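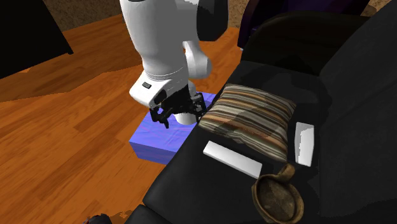
Kulap Nilsuwan wendet ein, Holzdielen dürfe man überhaupt nicht feucht wischen, bei ihr seien nach einem Winter die Fugen aufgegangen. Der Einwand betrifft zwei getrennte Vorgänge. Fugen öffnen sich im Winter durch trockene Heizungsluft. Wischwasser lässt dagegen die Kanten quellen, und zwar vor allem bei geölten Böden mit abgenutzter Oberfläche.

Holzboden reinigen und nachölen

Feuchte prüfen
Ein Hygrometer in Bodennähe aufstellen, nicht auf dem Regal. Unter 40 Prozent relativer Luftfeuchte ist mit Fugen zu rechnen. Schmale Winterfugen nicht verfüllen, sie schließen sich im Sommer meist wieder und drücken die Füllmasse heraus.

Trocken reinigen
Staubsauger mit Bürstendüse, immer in Faserrichtung. Sandkörner vorher im Eingangsbereich abfangen. Mikrofasertücher sind auf geölten Flächen ungeeignet, Baumwolle reicht.

Nebelfeucht wischen
Das Tuch so weit auswringen, dass es beim Drücken nicht mehr tropft. Der Wasserfilm muss innerhalb einer Minute verschwunden sein. Holzbodenseife nach Gebinde dosieren; von der Praltus-Seife nehme ich 15 ml auf fünf Liter. Kein Essig, kein Allzweckreiniger, kein Dampf.

Druckstellen
Flache Dellen im unversiegelten Holz lassen sich heben: feuchtes Baumwolltuch auflegen, Bügeleisen auf mittlerer Stufe kurz aufsetzen, abnehmen, kontrollieren, wiederholen. Gerissene Fasern kommen nicht zurück. Danach mit Körnung 180 nachschleifen und ölen.

Nachölen
Fällig, wenn ein Wassertropfen nach zehn Minuten einen dunklen Fleck hinterlässt. Öl dünn auftragen, 15 Minuten einziehen lassen, Überschuss restlos abnehmen. Stehengebliebenes Öl wird klebrig und muss abgeschliffen werden. Für eine Auffrischung rechne ich mit 100 ml auf fünf Quadratmeter.

Lappen
Ölgetränkte Lappen können sich selbst entzünden. In Wasser legen oder ausgebreitet im Freien trocknen lassen, niemals zusammengeknüllt in den Mülleimer.

Möbelgleiter
Filz im Oktober vor der Heizperiode kontrollieren und bei eingetretenem Sand ersetzen.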